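Sorting small leads and pigtails – trays or bags?
Forum: Bench & Storage

prekora_bench
Posting fast bc lunch is nearly over. Inherited a box of short wires with little connectors on the end, all colors, all knotted together. 200 of them acording to the label on the lid. Want to sort them properly this time. Was going to bag them. Pei-shan Lai at our place swears by open trays. Who's right

wirenest37
Trays to sort, bags to store. Two different jobs. People try to do both in the bags and give up by the third handful.

siu_later
Disagree. Trays just move the mess. You end up with five bins of spaghetti and then someone bumps the table. Bag as you go, write on the bag, done.

wirenest37
Bag as you go means opening and closing a bag for every single wire. 200 times. No thanks

prekora_bench
Yeah that's what I'm scared of. What size trays? I have some deep food tubs I could use.

tmarlow
Not deep. Shallow, with a rim, rounded corners if you can get them so the ends don't jam in the corner. Deep tubs = you're fishing blind and pulling three out at once. I do bright trays on a white table, dark wires show up right away. Pale gray stuff is easy too against a strong color. White trays I would skip.
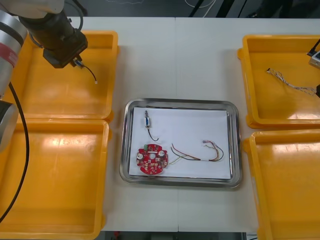

Also leave more empty trays than you think. You always find one more kind halfway thru. And take them out one at a time by the wire near the middle of the bundle, don't yank on the connector. I pulled a crimp out that way in December and had to redo the whole end.

siu_later
Near the middle?? Then both ends drag thru the knot. Pick up a loose end and follow it back.

tmarlow
Works for long ones. Short ones the end is the thing that's hooked. Lift the middle, shake a little, the end drops out by itself. Try both I guess

folerport_ken
What about glossy trays tho. Mine shine so bad under the bench lamp I can't see thin wires at all. Had to put paper in the bottom.

tmarlow
Turn the lamp. Mine shine too, I just live with it. Paper slides around and the ends get under it.

folerport_ken
Tape the paper?

tmarlow
then you're peeling tape. but sure

chaklun_h
Chak-lun Hsieh here, I do the stock room at Genix. We sort by connector first, length second, color last. Everybody wants to do color first cause it looks nice. Then you go to find a part and you need the connector, and they're spread over every tray. Bundles of 50 with a twist tie, loosely. A tight tie puts a kink right where it goes in the bag.

siu_later
ok connector first I agree with. Still bagging mine.

wirenest37
Nobody is stopping you lol

prekora_bench
Connector first makes sense, I would've done color for sure. Do you keep metal pans or plastic? Have both in the cupboard

chaklun_h
Plastic for the wires. Metal one I'd keep for screws and bits. Doesn't matter a whole lot.

prekora_bench
Ok. Plastic trays, lamp turned, connector first, then bags. Pei-shan is going to be unbearable. Starting tonight, got 2 trays so far so need to borrow more from the next bench

wirenest37
Check for dead ones while you're in there. Bent pins go straight in the trash, don't make a "maybe" tray. I had a maybe tray for years

siu_later
still have mine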